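Marthinus Molefe
3/3/22

I work with trade fairs for 17 years and I want to write a few things about small organizers, because most of what I read is about the big ones. It will be some posts.

In January we held the Plomeser packaging fair again in its normal halls. We had 266 exhibitors. The last edition in those halls had more, but the empty places were mainly in one product group, the printing people.

What surprised me was the booth size. Many companies came back and took a smaller booth than before. So the number of names in the catalog looks good and the rented floor looks less good. If you only publish the first number, your exhibitors will notice it when they walk in the aisles.

My colleague Gilmar Batista wanted to publish both numbers. I was against it for one week. Then we published both, and I received 3 angry emails, all from people who sell us services. From exhibitors I received none.

About rebooking. We used to open it on the last afternoon, at a desk near the exit. This time Gilmar went to the booths with a floor plan on paper and a pencil. 70 companies signed before the fair closed. Some of them only wanted to move away from the coffee bar, which I can understand, the line was very long.

A question I got by message: do we still sell the online package? Yes, but separately now. When it was included in the booth price, most exhibitors never uploaded even a logo. Now fewer have it and they use it. Pletik, who make labels, answered every meeting request in two days.

Hosted buyers are more difficult. We paid hotel and train for them, and in return they promised to attend six meetings each. Many did four. I don't want to punish a buyer who did four good meetings, but the exhibitor with the empty chair has also paid. For the next edition we will ask for five and put the free time in the afternoon.

The venue, Cavalcanti Halls, has raised the price for electricity and for hanging points. I don't complain about the first one. The second one I have asked them to explain in writing and I am still waiting.

Somebody asked if we will go together with the Fesmont fair. We have talked, yes. The dates fit, the visitors fit a little. There is nothing signed and I will write here when there is.

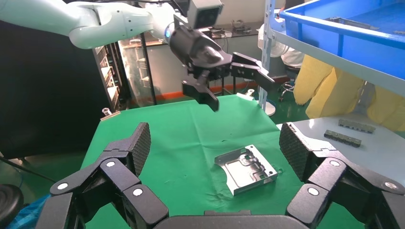
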